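How to set kart tire pressures before a race day

03/02/2019

14 comments

Start with cold tires. Leave the kart in the shade for a while, then check all four with the same gauge. I use a Grataler, but any gauge that reads to half a pound will do.

Set the fronts and rears equal for the first run. Go out for eight laps, come straight in and check again. Write down both readings and the track temperature. At Endano in June the surface was 80 degrees at breakfast and much hotter by noon.
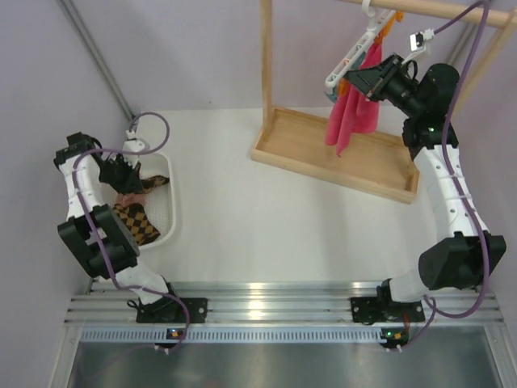

One reader wrote that eight laps is too short on a cool morning and that he waits for 12 before trusting a reading. Fair enough — use whatever your session allows, but keep it the same every time.

If the kart slides more as the run goes on, drop half a pound at each corner. If it only wakes up near the end, add half a pound.

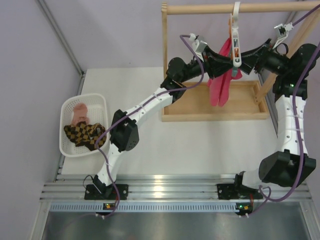
Change one end at a time after that. Front grip goes first, then the rear, with a full run between changes. Keep the notes for next time.

2 shares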